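I'd been sitting across from Catinca Sima for maybe four minutes before she took my notebook and drew a toaster oven in it. "Start with the door," she said. "Everybody wants to talk about the arms. I want to talk about the door."

Catinca runs training at Stilby, which rents out a two-arm kitchen-task kit called the Dobre. You get the pair of arms, the grippers, the software and a person on the phone, all for $665 a month. I'd come by after lunch in May to find out who on earth pays for that.

Small labs, mostly, and a couple of appliance makers -- she wouldn't say which. "They want a door opened and closed over and over, and they want it logged," she told me. "A drop-down door is mean. The handle ends up way down by the tabletop, so the gripper has to come in low and not smack the glass."

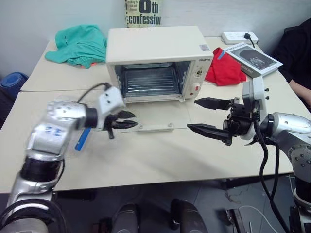 The Dobre arms at the toaster oven, door down.

I asked what goes wrong. She laughed (a big laugh, I liked her right away!) and called over Wiremu Wihongi, who writes the task library. There are 42 tasks in it right now, and he says ovens get more support calls than anything else in there.

"People put the oven too far back," Wiremu said. "Then the arm's stretched way out and it's got nothing left to bend with. Pull it forward a hand's width and half your trouble goes away."

And cables? I'd tripped over one on the way in, so I had feelings about this.

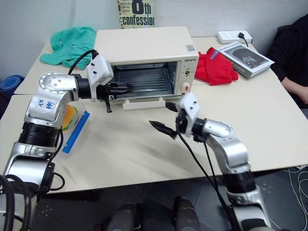 "Yeah, the cables," he said, and looked at Catinca. They're working on a tidier harness, but it won't ship with the kits going out this summer. I'd call that my main gripe, along with the manual -- 84 pages, and the part about setting grip force is nearly at the back.

Catinca didn't argue. She'd rather have new customers call, she said, and ask for Iqra Ghauri on the support desk. "Iqra will have you move the oven before she even opens your logs."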